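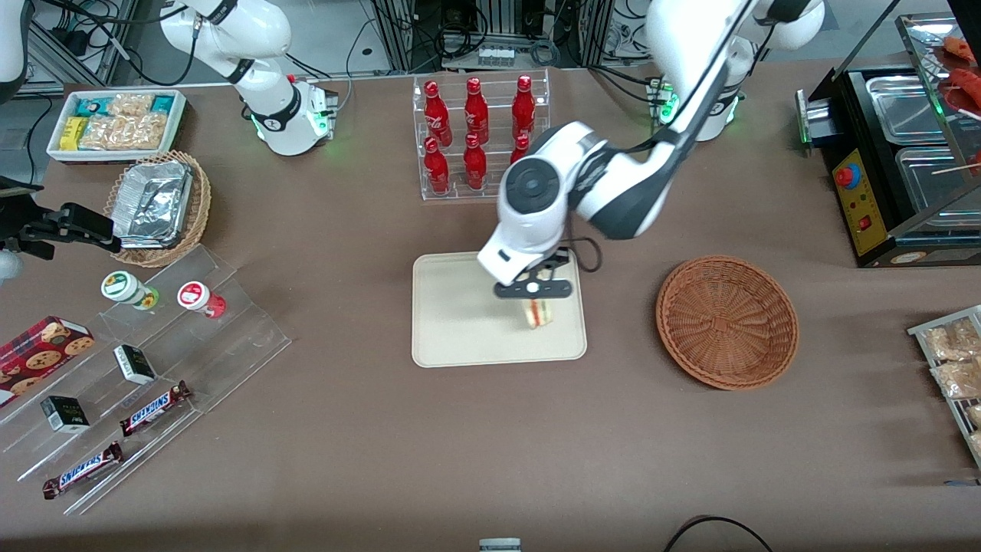 Skaditz 602 Camp Oven, cast iron, with lid and wire handle

Ormsby Kitchen & Hardware
Category: Bread and baking > Rēwena and camp baking
Stock code: 602
Availability: in store, or by courier (read the delivery note first)

We sell this pot mainly to people who want to bake rēwena, the Māori potato bread, and we'd like you to read the page before you buy one. The maker's box says it gives you "the authentic loaf every time". No pot does that. Rēwena is raised by its bug, the potato starter, and if your bug is weak or you've rushed it you will get a dense loaf out of the Skaditz the same as you would out of a cake tin.

Plenty of very good rēwena has been baked in cake tins, come to that. Tane Nepia, who takes the baking evenings in our back kitchen, learned from an aunt who used an enamel roasting dish with a plate on top. He still thinks the cast iron makes less difference than the price suggests, and he has been telling customers so at the counter, which has not helped sales.

What it does well

It holds heat. Once it is properly hot it stays that way when you lift the lid to look, and people always lift the lid to look. The lid is heavy and sits down well, so the steam stays in for the first part of the bake and the top of the loaf stays soft enough to rise. Take the lid off towards the end if you like a dark crust.

It will go in the house oven or over embers. For embers you want the lid with the raised rim, which is the one supplied, so that you can pile some on top without getting ash on the bread. The wire handle stands up by itself if you push it firmly to one side. On a few we've unpacked it was stiff and needed bending a little.

What we're less sure about

"Pre-seasoned for life." It arrives with a thin coat of something and we would not trust it with a sweet dough. Rēwena has sugar in it and it catches. Wash the pot, dry it over a low heat, wipe it with oil and bake it empty, then do that again. Line it with baking paper for the first few loaves even so.

"Even browning." Ours browned more on the side nearest the back of the oven. That may be our oven. Turn the pot halfway through and you won't need to care whose fault it is.

"Ideal for all traditional breads." We've tried rēwena, a plain white loaf and a fruit loaf. The fruit loaf burnt underneath. Takakau is a flat bread and there's no sense in cooking it in something this deep. As for fried bread, you could do it, though Hamish Fairweather did a batch for a tangi in a cheap steel pot and nobody sent any back.

Size

Inside base: 19 cm across
Suits a loaf made with 600 g of flour
Weight of lid alone: 2 kg
Feet: none, so use a trivet on embers

If you are baking for a big table, such as a Matariki breakfast or a family reunion, one of these won't go far. Two will not fit side by side in most house ovens. Measure yours. A large roasting dish covered with foil makes a better job of it and you very likely own one.

The starter jar

Skaditz also supplies a "heritage starter crock", called the Nulleo, which we were asked to stock alongside the pot. We don't. It is a jar with a loose lid. A bug wants warm mashed potato, flour, a little sugar, regular feeding and enough room to climb, and an old preserving jar gives it all of that. If somebody in your family already keeps one, ask for a spoonful of theirs before you start from nothing. Don't screw the lid down tight.

We get asked about the dried rēwena starter in sachets too. Tipene Fairweather tried it over a fortnight in March. It rose, and it made bread, but he couldn't taste any of the sourness he was after and neither could we.

Care

Dry it straight after washing. Don't leave it to soak, and don't run cold water into it while it's hot. Rust on the inside of the lid is common where the steam collects. Rub it off with steel wool and oil it again. Store the pot with the lid ajar or it will smell.

Questions from the counter

Clem Halliday asked if the dearer enamelled pot is worth the extra. For rēwena, we think it's easier to clean and that is the whole of the case for it. It shouldn't go on embers.

Omar Nassar asked if he could put a cold pot with risen dough into a hot oven. You can. It takes longer and the base comes out paler. He prefers it that way.

Delivery and returns

Sent by Tratport, signed for. It is heavy and the freight costs more than people expect, so collect it from us if you can. Check the lid for chips before you sign. We take pots back unused. Once it has been oiled and baked it's yours, including if the bread was a disappointment.

Page last checked May 2018. The box wording quoted here is from the stock on our shelf at that time.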